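Tips for putting a new motherboard in an old PC case

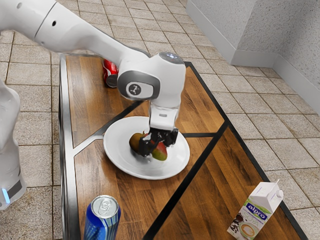 Before you open the case

Shut down the computer, switch off the power supply at the back and pull the cable. Then press the power button one time, so the rest of the current goes out. I wait 15 minutes after this, my brother-in-law Witold waits zero, and his PCs also live.

Touch the bare metal of the case before you touch the board. Wool sweaters I don't wear for this work, especially in December.

Taking out the old board

Make a photo of the small front panel cables with your phone. They are the ones which everybody forgets, and the letters on the board are tiny. Put the screws in an egg carton, one hole for each kind – case screws and board screws look alike but the thread is different.

Standoffs

Old cases often have a standoff where the new board has no hole. Take it out. If it stays, it can touch the back side of the board and make a short circuit. My Jorketti case had one exactly like this and I lost a whole evening.

Screws

Put all of them in loosely first, then tighten in a cross order. Stop when you feel resistance.

Memory does not click?

Open the clips on the slot fully and check the notch. It needs more force than you expect, but equal on both ends.

First start

Start with one memory stick and no extra drives. The first start can be slow, mine took 42 seconds with a black screen. If the fans spin but there is no picture, look again at the 8-pin processor cable near the top.

Question from Viorica Ene: can I keep my old cooler? Only if the bracket fits the new socket. Clean off the old paste and put fresh.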